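Nurnel lance Skirevus, le kit de tri qui accepte enfin de toucher à vos gobelets

Padimberg, juillet. Nurnel annonce la mise en vente de Skirevus, un kit de tri robotisé destiné aux cafétérias, aux halls d'accueil et à tous les lieux où une affichette plastifiée demande poliment, depuis des années, de bien vouloir séparer les déchets. L'affichette reste compatible avec le produit.

Skirevus se compose d'une pince à doigts souples, d'un logiciel de reconnaissance et d'un support de fixation pour bras de table. L'ensemble se monte sur un plan de travail ordinaire et s'apprend par démonstration : un opérateur guide le bras, montre ce qui va où, recommence. Au bout de 100 démonstrations, le kit propose ses premiers gestes. Certains sont bons.

« Nos clients nous demandaient un robot capable de trier le monde entier. Nous leur avons proposé de commencer par les bouteilles », explique Maëlys Le Goff, directrice du produit chez Nurnel. « La négociation a été longue, mais cordiale. » 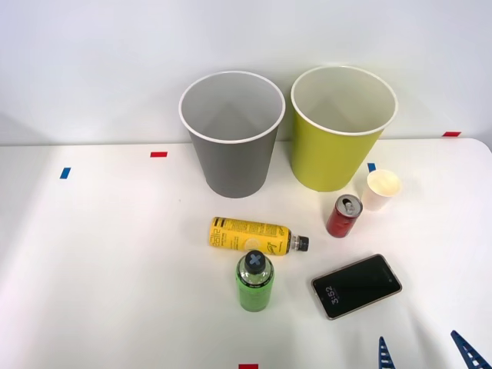

Le choix des doigts souples répond à une difficulté bien connue des intégrateurs : une canette, un gobelet en papier et une bouteille couchée ne se saisissent pas de la même façon, et l'un des trois pardonne nettement moins que les autres. La pince épouse la forme de l'objet et limite la pression sans capteur supplémentaire. Le logiciel apprend également à laisser tranquille ce qui n'est pas un déchet, téléphones compris. Cette fonction, absente du premier cahier des charges, a été ajoutée à la demande expresse du service juridique.

La mise au point a été menée à Padimberg avec l'intégrateur Vasseur. Les équipes y ont enregistré 3 332 essais de saisie, dont 2 063 avec des objets couchés, catégorie que les ingénieurs évoquent désormais à voix basse.

« J'ai installé des machines qui soulèvent des moteurs. Aucune ne m'a donné autant de fil à retordre qu'un gobelet vide », reconnaît Fabrice Vasseur, dirigeant de l'entreprise.

Skirevus est proposé en 3 formules : la pince seule, le kit complet, et le kit complet avec deux journées de formation sur site. Nurnel recommande la dernière, avec une impartialité toute relative. Les commandes sont ouvertes et les démonstrations se font sur rendez-vous, à Padimberg ou chez le client, qui est invité à fournir ses propres déchets.

Contact presse : Nerys Morris, Nurnel
Contact technique : Régis Brunet, Nurnel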